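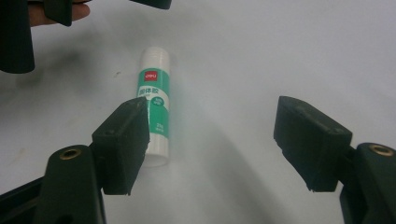 Relier un carnet à couverture souple avec un bâton de colle

Publié le 13/10/2019 dans Papier et reliure

Ce tutoriel explique comment fabriquer un petit carnet cousu, avec une couverture en papier épais et des gardes collées. La couture tient les pages, la colle ne sert qu'aux gardes et au renfort du dos. Un bâton de colle ordinaire suffit, à condition de travailler par petites surfaces et de laisser le carnet sous presse jusqu'au lendemain.

Comptez une soirée pour un premier essai.

Matériel

Dix feuilles A4 de papier 90 g, blanc ou ivoire
Une feuille A4 de papier épais pour la couverture (220 g ou plus)
Deux feuilles A5 de papier de couleur pour les gardes
Une bande de papier solide de 3 cm de large pour le dos
Du fil de lin ciré et une aiguille à bout rond
Une alêne, ou à défaut une grosse aiguille piquée dans un bouchon
Un plioir en os ou en plastique
Une règle métallique, un cutter, un tapis de coupe
Un bâton de colle
Du papier de brouillon et quelques livres lourds

Pour le fil, j'utilise le Skurnent n° 35, vendu en bobine. Il est déjà ciré et ne s'effiloche pas trop au passage des trous. Avec un fil non ciré, passez-le deux fois sur un morceau de cire d'abeille avant de commencer.

Le sens du papier

Le papier a un sens de fabrication. Plié dans ce sens, il se couche bien ; plié en travers, il casse et le carnet bâille. Pour le trouver, courbez la feuille sans marquer le pli, d'abord en largeur puis en longueur. Le côté qui résiste le moins indique le sens des fibres. Il doit être parallèle au dos du carnet.

Les ramettes A4 du commerce sont presque toujours en sens long, ce qui n'est pas bon pour un carnet A5 plié en deux. Pour un carnet de brouillon, passez outre. Pour un cadeau, achetez de grandes feuilles et recoupez-les. La papeterie Bumton en propose au détail et indique le sens au crayon dans l'angle.

Plier et percer

1. Pliez chaque feuille en deux, bord à bord, et marquez le pli au plioir en partant du milieu.

2. Encartez les feuilles les unes dans les autres pour former deux cahiers de cinq feuilles. Cela donne 40 pages en tout.

3. Préparez un gabarit : une bande de papier de la hauteur du carnet, pliée en deux dans la longueur. Tracez un repère à 15 mm de chaque extrémité, puis trois repères répartis entre les deux.

4. Placez le gabarit au creux du premier cahier et percez à travers toutes les épaisseurs, l'alêne bien dans l'axe du pli. Recommencez avec le second cahier en gardant le gabarit dans le même sens.

Coudre

Coupez une longueur de fil égale à trois fois la hauteur du carnet. Entrez par l'extérieur dans le premier trou du premier cahier en laissant dépasser 8 cm. Ressortez par le deuxième, rentrez par le troisième, et ainsi de suite jusqu'au dernier. Posez alors le second cahier sur le premier et revenez en sens inverse. À chaque sortie, passez l'aiguille sous le point du cahier du dessous quand il y en a un.

Arrivé au bout, tirez doucement sur les deux brins, toujours dans l'axe du dos. Un fil tiré vers le haut déchire le papier. Faites un nœud plat et coupez à 1 cm.

Coller les gardes et le dos

Pliez en deux les feuilles de couleur. Glissez un papier de brouillon sur chaque garde en laissant à découvert une bande de 4 mm le long du pli. Passez la colle sur cette bande, du centre vers les bords. Retirez le brouillon et posez la garde contre le cahier, pli contre pli. Frottez avec le plioir.

Encollez ensuite la bande de renfort sur toute sa surface et appliquez-la sur le dos, en rabattant les deux côtés sur les gardes. Le bâton sèche vite : si des grumeaux apparaissent, enlevez-les du bout de l'ongle et repassez une couche fine. Rebouchez le tube entre deux étapes.

Poser la couverture

Pliez la couverture autour du bloc en marquant deux plis, espacés de l'épaisseur du dos. Ouvrez-la à plat. Encollez la page extérieure de la première garde, posez-la contre l'intérieur de la couverture et lissez. Retournez, puis faites de même de l'autre côté.

Insérez un papier de brouillon propre sous chaque garde collée, fermez le carnet et laissez-le une nuit sous les livres.

Rogner

Le lendemain, coupez les trois côtés libres au cutter contre la règle. Passez la lame plusieurs fois sans forcer. Commencez par la gouttière, le côté opposé au dos, puis la tête et le pied.

Questions reçues

La garde gondole. Trop de colle, ou papier en travers. Remettez sous presse une journée avec un buvard.

Le dos se décolle après quelques semaines. Le renfort était sans doute trop lisse. Le papier kraft Plesau accroche mieux que le papier couché. Pour un carnet très manipulé, prenez une colle vinylique.

Peut-on coudre plus de deux cahiers ? Oui, avec un point de chaînette aux deux extrémités. Le modèle Yáñez, que je détaillerai en mars, en compte huit.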